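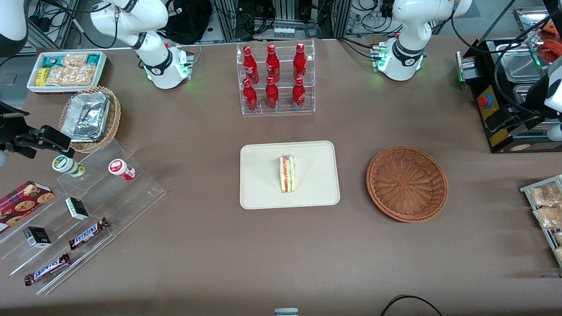

Figure 1. The snack counter workspace with both arms over the table and a sandwich wedge on the beige tray.

Teaching a Two-Armed Robot to Fill a Snack Order by Remote Control
Project report, Dollcombe robotics lab course

What we wanted to do

Our team picked the snack counter project because we all thought it sounded like the most fun, and it was! The goal was to have a two-armed robot put together a small food order after being shown how by a person. We wrote no motion code for the task itself. One of us drove the arms by remote control, the computer saved the joint positions and the camera video, and later a model was trained on those recordings to copy what the driver did.

We called the project Dundura, after a corner store two of us used to walk past on the way to school.

Setup

The arms come in from the back of the table, one on each side, with the middle left open for working. Drinks stand between them at the back on a clear tiered rack, six red Coca-Cola bottles in two rows. The candy bars and cookie box sit on a stepped display stand at the lower left, and bagged snacks are in a wire rack on the right edge. There are two round wicker baskets, one with a foil container in it and an empty one to the right of the tray. The empty one is where the sandwich goes.

For driving we used a pair of small leader arms that the big arms follow. Squeezing the handle closes the gripper. Your wrists get tired long before you expect it (ours did, anyway), so we switched drivers every 30 minutes.

Recording the demonstrations

We recorded 811 demonstrations between January and March and threw out 13 where the recording froze partway through. Every one started from both arms raised and ended the same way, so the model would get a clear start and finish.

The sandwich was by far our favorite item and also the worst one. A wedge standing on its cut edge is easy to see but very easy to squash. If the driver came in too low, the gripper pushed the wedge across the tray. If the driver squeezed even a little too hard, the bread folded and the filling started to come out the side. We got much better after we made a rule to stop above the wedge, line up the fingers with the flat sides, and only then go down. You can really see this in the later recordings, which are slower and a lot smoother.

Bottles were the opposite. They are stiff and all the same shape, so the grasp was simple, but reaching one in the lower row without bumping its neighbors took practice. The candy bars just needed patience, especially when they lay at an angle on the steps.

What the robot learned

We started with the sandwich-to-basket task alone. Our first model kept hovering over the tray as if it couldn't make up its mind. Half our drivers had been picking from the left and half from the right! We retrained on the recordings that used the right arm only, and the hovering mostly went away. On the next set of 30 tries it dropped the wedge 2 times and missed the basket once. We cheered pretty loudly.

The bottle task is still behind. The grasp is fine, but the arm sometimes lets go a bit early.

What we would change

Agree on one way to do the task before anyone touches the leader arms. Keep a notebook of who drove which recordings, since we had to guess for the early ones. Buy more bread.

Next term we hope to add orders with more than one item, starting with a sandwich and a candy bar in the same basket.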